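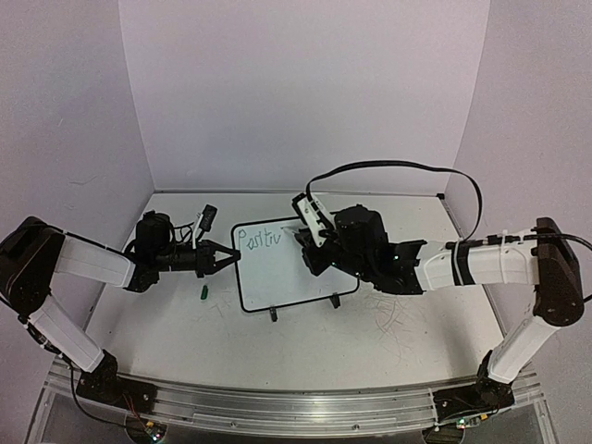
Two robot arms and a little whiteboard with "Positiv" on it.

So, Gustus turned seven in July, and I am only now getting round to writing it up (my feet have just about forgiven me).

If you haven't been, Gustus is the night Kornél Bognár and Beatrice Makori run in the upstairs room at Szilágyi. Disco early on, house after midnight, and a bit of everything once people have stopped caring. I've been going since the second year, when there were 37 of us and the smoke machine set off the alarm twice. This time the queue went right past the kebab shop and I ended up sharing chips with two complete strangers before I'd even got to the door!

Beatrice opened, as she always does on a birthday, and played for nearly two hours without touching anything obvious. There was a slow Italian thing with a flute in it that I have been humming at my desk ever since. If anyone knows what it was, please, please leave a comment — I asked her and she just grinned.

Then came Iida Ikonen, over from Turku, who I'd never heard live before. She plays much harder than her mixes suggest. I lost my mates, found them by the cloakroom, lost them again, and didn't really mind. Kornél took over at three and did his usual trick of dropping the tempo right down and building it all back up, and the whole room went with him.

Moans? Only small ones. The bar upstairs ran out of tonic by one o'clock, and the new lights over the booth are far too bright if you're anywhere near the front. Tickets were up to 26 euros on the door as well, so do get them early next time. I still think it was worth it.

We walked home along the river at half six with Dénes Veres singing the flute bit, badly, all the way to the bridge. My shoes are in the bin.

The next one is in October, downstairs in the big room, with Farner playing live and Barnabás Hajdu doing the warm-up. I've already bought my ticket, so say hello if you see me.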